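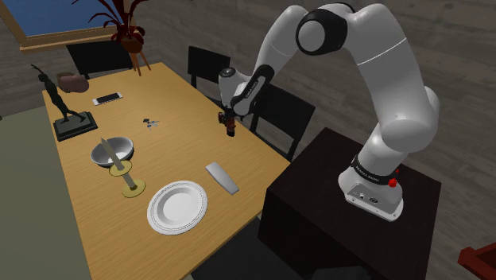
Print this page | E-mail this page

4.3 Loading a river route on the Navside handheld

Use this section to load the Drolness River canoe route before leaving the Pemitz landing. The upper reach has no cell coverage, so all map tiles must be stored on the unit.

1. Charge the unit to full. Do not start a map download on a low battery.
2. Connect to a wireless network and open Maps > Regions.
3. Select Drolness, then Upper Reach. Press Download and wait for the check mark.
4. Open Routes > Import and select the route file. The route contains 11 waypoints, numbered from the landing downstream.
5. Set the position format to match your paper map. The default is decimal degrees.
6. Set the waypoint alarm to 20 meters on flat water. For waypoint 7, the portage at Alcaraz Rapids, set it to 150 meters.
7. Turn on Track Log and set the interval to 15 seconds.
8. Press Save. The route name appears in the top bar.

Note: Waypoint 7 marks the start of the portage trail on the left bank. It does not mark the rapids. Route files issued before May 23 used the old landing on the right bank and must be deleted from the unit.

Note: Campsite symbols do not show whether a site is open. Check the notice board at the landing.

CAUTION: Water levels are not shown on the map. Gravel bars shift each spring, and the drawn channel may differ from the river.

CAUTION: Clip the unit to a life jacket or a thwart. The case does not float with the spare battery pack attached.

If the route does not appear after step 8, restart the unit and repeat step 4. For route file errors, contact Graciela Vergara at the Pemitz landing office.

Print this page | E-mail this page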